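Workshop > Bench Notes > Interviews

Fung-ping Ho has 50 minutes before her next call and wants to talk about fingers. Gripper fingers. She looks after one arm and one round table at Stemora, plus the simulated twin of both, and the twin is where most of the setup happens now.

"People think the sim is the easy part," she says. "I spent more of May on the twin than on the arm."

Main headache: closing height. The tidy-up job has the arm dropping groceries into a plastic basket, and the gripper comes in over the rim. Too low and it clips. Too high and a can lands hard. She runs every change 77 times in the twin before it goes near the real joints.
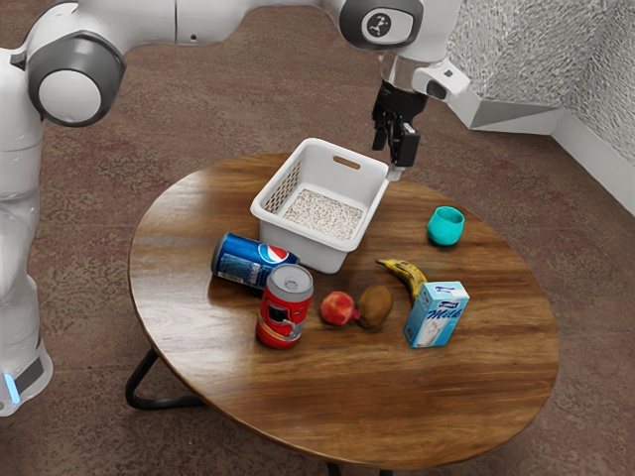
Gripper over the basket rim in the simulated cell. Render: Stemora

The mix of objects is deliberate. Cans, fruit, a milk carton, a cup. "A kiwi and a can want completely different grip force. If I tune on cans only, the fruit cops it."

Colours don't bother her much, she says. Friction does. The first tabletop in the twin was far too slippery and a can lying on its side would roll off at the slightest nudge. She fixed the value by hand, then Ojārs Paulauskas at Mockus, who services the real arm, told her the number was still wrong. He was right. Bit annoying.

Paulauskas joined by phone for ten minutes, from a car park. His side is the hardware. Finger pads come off at 1275 hours, no arguments. "She'd run them till they're bald," he says. Wrist camera gets wiped and recalibrated the same visit, and the offsets go straight back to Ho so the twin matches.

And if they don't match?

"Then she rings me."

Last time it was the camera bracket, a hair out of square after a pad change. The sim was placing things beautifully, the real arm kept grazing the basket. They lost an arvo to it. Ho now keeps a check pose saved, gripper open above the rim, and compares teh two before any run.

Next job is a deeper basket from Ramska, which means new approach angles and probably another row about friction. Ho has it booked for 24th October. She has alredy started on the mesh.

Filed under: Robot cells, Setup & servicing

Contact Kidow | © Kidow | Back to top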